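Big Open Bins (and Why I'm Keeping the Scratched One) 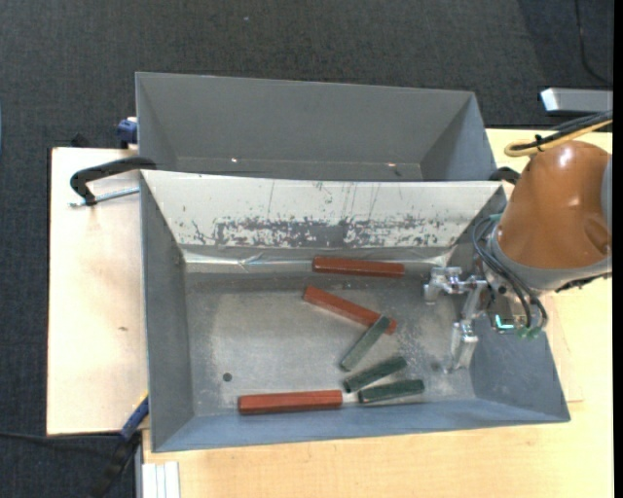

Front bin with the red and green bars, second bin right behind it.

I've been meaning to write about the gray bins since June, and every time I sit down to do it I end up reorganizing something instead. So tonight I made tea, put Biso out in the hall (he's a sweet dog but he types with his chin), and I'm going to get through this before I find another shelf to fuss over.

I love these bins! I love them more than any storage thing I've ever bought new, and I have bought a lot of storage things new. Regular readers will remember the Visden drawers. For everyone else: a tall plastic tower, 18 little drawers, each one with a slot in the front for a label. I spent a whole weekend writing those labels. I had one for brass screws and one for steel screws, one for picture wire, one for "small springs" as if I were going to have a steady flow of small springs through my life. It looked gorgeous for maybe a month. Then I started putting things on top of the tower because I couldn't remember which drawer they belonged in, and after that I stopped opening the bottom half at all.

The metal bins are the opposite of all that. They're big, they're open on top, and I can see straight down to the bottom of them. I drop something in and there it is. Right now the front one has long bars in it, dark green and a reddish brown, lying every which way, with one of the greens partly on top of a red. No dividers. The greens are the shorter ones, so even with the light off over the table I could tell you which was which by feel, and in daylight the colors do all the work. I like how that red looks against the gray metal. It's close to the color of the barn at my aunt's place and I catch myself looking over at it when I'm supposed to be doing something else.

If you'd told me five years ago that I'd be happy with things lying crooked in a bin, I would have argued with you. I was a line-everything-up person. I had the pegboard with the outlines drawn on. But lining up takes time at exactly the moment I have the least of it, at the end of the night when I want to turn off the lamp and go to bed, and what happened was I'd leave things out on the table, telling myself I'd put them away properly in the morning. A bin takes a second. I've gone to bed with things put away every night this month, and I can't say that about any month of the drawer era.

About the scratches. My friend Mebrat Alemneh came over to borrow a clamp and the first thing she said was "you're going to paint those, right?" And I understand it, I do. The sloping back wall on the front bin is badly scraped. It's off-white, and there's a whole band across the lower part where the coating is gone and dark gray metal comes through in patches, with thin scratch lines running up from it. The bottom is cloudy and scuffed. There's a shiny wrinkled strip along the seam at the back that looks like tape, and there's a small dark hole in the floor over on the left side. It's a bin that has seen some use.

I'm not painting it. I went back and forth for a while, and I even got as far as standing in Ester (the hardware and garden place over on Worku, the one with the good bulletin board) with a can of gray enamel in my hand. Then I pictured myself being careful with it. That was the end of that. I know exactly how I'd be. The first time I dropped something heavy against a fresh coat I'd wince, and by the second week I'd be laying a towel in the bottom, and pretty soon I'd have a very nice bin with nothing in it. I put the can back and bought bird seed.

Karim Dabbas, who commented on my last post about shelving (hi Karim!), asked what I'd do about small parts, seeing as I seem to be throwing out every container with a lid. Good question, and I don't have a perfect answer. Open bins are great for long things and chunky things. They are terrible for washers. I did try it. I poured a box of 500 washers into one because I was on such a high about the whole system, and then I needed four of the same size and spent most of an evening sitting cross-legged on the floor with a muffin tin. So small parts live in jars now, plain ones with the labels soaked off, on the shelf over the window. I let the Visden tower go to a neighbor with a bead habit and she's thrilled with it, so that worked out nicely for both of us.

A few other things I've figured out since I got going with the bins, in no special order.

Keep them on the table. I had mine on the floor under the bench at first and I never used them, I'd just kick them. Up on a work surface they get used constantly. Mine sit on light wood, which makes the gray look better than it has any right to, and they go one behind the other so I only have to reach in one direction.

Don't fill them. This was the hardest one for me. A big bin practically asks to be filled, and when you get past the point where you can see the bottom, you've got a junk drawer without the drawer. My rule is that I want to see bare metal between things. If I can't, something has to move. It's a rule I break, but I notice when I'm breaking it.

Mix two colors, maybe three, if what you're keeping comes in colors. I'm a little embarrassed by how much I enjoy this. When everything in a bin is the same shade it turns into a pile, and my eye slides right off it. Red and green together and I can pick out the piece I'm after before my hand gets there.

Vacuum under the table before you set anything heavy on top of it. I have a dark charcoal carpet in that room with a good bit of texture to it, and it hides everything, which was a selling point when I moved in and has been a mixed blessing ever since. I have knelt on things in that room that I'm still thinking about.

And the noise! I should say something about the noise, in case you're in an apartment. Dropping a hard thing into a metal bin is loud. It's a satisfying kind of loud at two in the afternoon and less so at eleven at night, and Biso was against it for the first week or so. He's come around. I've learned to set things down with a bit of a slide when it's late. I've seen people line theirs with felt or a cut piece of rubber mat, and if the sound bothers you I'd try that before giving up on metal altogether. I don't line mine. I like hearing that something got put away.

Somebody is going to ask what I've spent, so I added it up. All the storage I've bought for that one room since I moved in, counting the tower and the pegboard and three sets of baskets that didn't fit the shelf I bought them for, comes to 1571 dollars. I had to go lie down. The bins were 62 of that. If I could go back I'd start with the bins and a sack of jars and spend the difference on a better lamp, and a chair that doesn't lean.

I do still have some of the baskets. They're in the hall closet with the scarves and they're doing fine there. Baskets are good for soft things. I think I'd gotten it into my head that there was one right kind of container and I just hadn't found it yet, so each time something didn't work I'd replace the whole lot. What's been nice this year is letting things be different from each other. Scarves in the baskets, little stuff in the jars, long stuff in the bins.

Next up is the shelf under the window, where I currently have a stack of picture frames, a broken radio I swear I'm going to fix, and every extension cord I've owned since college. Mebrat says hooks. I'm leaning toward one more bin, a shallower one if I can find it, and I'm very happy for it to be beat up. If you've got a good method for cords that doesn't involve those little fabric straps (I have lost every one I ever bought), please leave it in the comments. I'd also love to hear from anybody who's gone with wood boxes, because Karim swears by his and I'm curious how they hold up when you're rough with them.

Okay, Biso is scratching at the door and my tea's gone cold. More when I've dealt with the cords.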